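We use cookies to keep this site working and to see which pages get read. Accept all | Manage choices

Drutisgate Household Robotics: progress report to the Fankhauser fund, fourth quarter of the grant

March. By the project lead, Clatstead office
7 min read

You asked for a shorter report this time, and one that answers the question your board keeps putting to us: can it tidy a kitchen yet? No. It can do parts of tidying a kitchen, on a good day, in an order of our choosing. The rest of this report is about which parts.

Where we said we would be

The plan agreed last year had the arm doing four chores by now: opening and closing a drawer, putting a bottle away, wiping a worktop, and loading a dishwasher rack. The first two are in test. Wiping works in the sense that the cloth moves and the worktop is underneath it. Loading the rack has been put back to the summer, and we would ask you to treat "summer" generously.

All of this is still happening mostly in simulation. The physical kitchen at Clatstead has been fitted out, but the real arm spent much of the winter waiting for a wrist part, and when the part came it was for the other wrist. The right one is now in. We have used the delay to run far more simulated trials than we had planned, so the budget line for computing is over and the one for broken crockery is under.

Drawers

Opening a drawer is the nearest thing we have to a finished chore. Over the last set of 500 simulated attempts the arm opened it fully in nearly all of them. The failures are dull and mostly alike: the fingers close just short of the handle, the arm pulls back with great confidence, and the drawer stays where it is. The software used to mark these as a success, having done everything it set out to do. It now checks whether the drawer has moved.

Closing is harder than we expected. A person shuts a drawer with a hip while thinking about something else. Our arm goes back for the handle, lines up again and pushes, and if there is anything tall inside it finds out at that point. We have tried having it push on the drawer front with the back of the gripper, which is quicker and looks worse. We intend to keep it.

Bottles

Putting a bottle in a drawer takes the arm 52 seconds when it goes well. I timed myself at home on Sunday and took four, including finding the bottle. The speed doesn't worry us much at this stage, as we have capped how fast the joints may move and can lift the cap later. What does worry us is the grip. Round things turn in the fingers, and a bottle held near the top swings when the arm changes direction. Lower down is steadier, but then the fingers meet the worktop.

Most of the lost trials come at the hand-over between steps. The arm can open the drawer, and it can pick up the bottle. Doing one and then the other, without forgetting where the drawer has got to, is where the money is going.
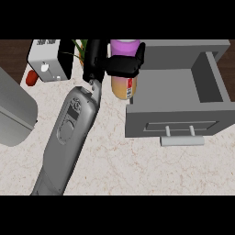
Bottle task in simulation, with the drawer open and the gripper at the upper part of the bottle.

We now vary the clutter from one run to the next. An early version of the controller had learned the layout by heart, and fell apart when the toaster was shifted a hand's width. The present one copes with that. It copes less well with leaves, which it seems to regard as either solid or not there at all.

Working with Furon

Furon has let us visit its stockroom to see whether any of this carries over to shop-floor work. Some of it should. Shelves don't move, boxes have corners, and the staff put things back in the same place, so it is a kinder setting than any family kitchen. On the other hand, they expect things done before opening time. Their manager watched a recording of the bottle trial and asked whether it was playing at the right speed. It was.

Next quarter

— Bottle into drawer on the real arm, with plastic bottles only to begin with.
— Closing the drawer afterwards, by whatever method.
— A first go at stacking small boxes at Furon, outside shop hours.
— A decision on wiping: carry on, or drop it and move the time to the dishwasher rack. We lean towards dropping it.

We are not asking for more money in this report. We would like to move what is left in the travel line over to spare parts, ideally including both wrists.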